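Robot Learning in Practice
Handout 3: Teaching by hand, teaching from a chair
Tadeo Urrutia, Drusville

Last time we left two ways of showing a robot a task on the board and ran out of time to be rude about either. Read this before the practical.

Remote control first. You sit at the console, move the leader arm, and the follower arm copies you a moment later. The data come out in the robot's own joint angles, so nothing has to be translated. The price is that you become slow and clumsy, and the robot will learn to be slow and clumsy with great loyalty. Last December's group logged 470 runs this way, and you can tell from the hesitations which ones were recorded before lunch.

Hand-held grippers are quicker. You carry the fingers to the object yourself, with the camera looking along them, and the arm can stay switched off. Most people are comfortable after 5 tries.

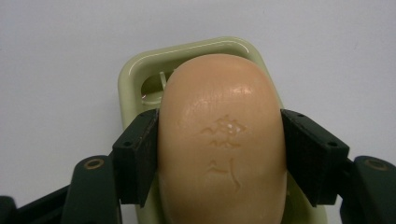
The trouble with carrying the gripper is that your wrist can do things the arm can't. A twist that costs you nothing may ask the robot to put its elbow through the bench. Run the reach check on every demonstration before you keep it, including the ones you are proud of.

Soap and its dish make a good first task and an irritating second one. A bar has curved sides, a finish that throws highlights back at the camera, and a shape that changes with use. Squeeze too hard and it may leave. Squeeze too little and you have taught the robot to stroke soap.

For the practical, in pairs:
Record 7 demonstrations by hand and 7 from the console.
Start from a different position each time. Almost the same place doesn't count.
Keep your failures in a separate folder, labelled.
Write down where you paused and why. "Thinking" is an acceptable reason once.

Reading: Vũ's notes on timing, sections 1 to 3. Skip the appendix unless you enjoy quaternions.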